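Subject: Re: [blocks] red ones and the shelf bin

Hi everybody,

Sorry for the slow answer, I had this half written before lunch and then the phone rang!

> Quentin Brunet wrote:
>
> Does anyone still have the file for the red block with the two legs? I
> found 2 of them in the bin marked Zodero and one has a chewed-up leg. I'd
> like to run a new batch before June if the plastic holds out. Also, are
> we keeping the greens in the same bin or not? Sang thought they were
> moving to the window shelf.
>
> Quentin

Yes, I have it, it's in the Nukstead folder under "legs", and please take the newer file, the one with the wider slot. The old one came out so tight that you couldn't get the support material out without a knife (ask my thumb). If you scale it at all, scale everything together, or the slot goes funny and the two legs start to lean in toward each other when they cool.

As for how many, I'd go for 8. They fit on the plate in one go if you turn every other one around, and then we'd have enough to lend Opoku a few and still build the long wall. Please don't sand them this time! I know the slightly rough surface looks unfinished, but the smooth ones slid all over the place when we stacked them, and I like the matte look anyway.

The greens: Sang Sầm is right, they're going to the window shelf, except that I haven't cleared the window shelf yet. It still has the Plilta boxes on it and a bag of cable ties and somebody's mug. So leave them with the reds for now and I'll move the lot when I've had a go at that corner. I did want to keep the colors apart from the start, because picking through a mixed bin for one particular shape drives me up the wall, but a mixed bin beats a pile on the floor.

Oh, and the chewed-up one, could you put it in the scrap tub? The last time we kept a bad one "just in case" it went straight back into the set and we had a wobbly tower all afternoon.

The red block, with a bit of a green one over on the right: 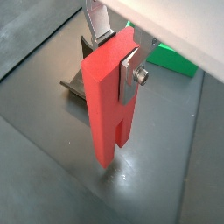 **Block Shelf Group, Opoku Model Workshop**

Look at how the solid part goes down into the two legs, with the slot open at the bottom. That opening should face up on the plate when you print, Quentin, so there's no bridge to sag. I had it the other way up on my first try and got a lovely bird's nest.

Shout if the folder won't open for you and I'll mail the file directly.

Sang, is that your mug?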